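Wednesday, and so warm by mid-morning that I had given up on the cardigan before I'd finished my tea. August always does this to me. I spend half the year complaining of draughts and then the other half going from room to room looking for one.

The post brought a card from Vetside reminding me that the cat is due her booster (she was lying on it within the minute, so I think she knows), and a parcel for next door which I've put on the stairs where I can't possibly forget it. After that I meant to do the ironing, I really did, but the back room was stuffy as an old cupboard and I couldn't face standing over a hot iron in there, so it became a morning for windows instead.

I do like the tilting sort, now that I'm used to them. When we first had them I pined for my old sashes, rattles and all, but you can leave these open a bit at the top and still feel the house is properly shut up. 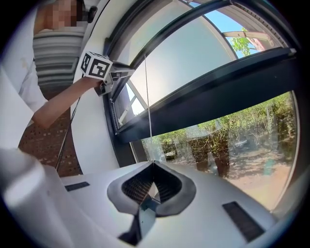 The garden looks its best at this time of year from indoors, I think, with the shade lying in patches under the trees and none of the weeds near enough to nag me. The ground wants rain badly. I stood there a good deal longer than any window needs, thinking I might move the little table over and write my letters there tomorrow, and then it was nearly 2 and I hadn't had any lunch. Cheese on toast, and the ironing is still in its basket.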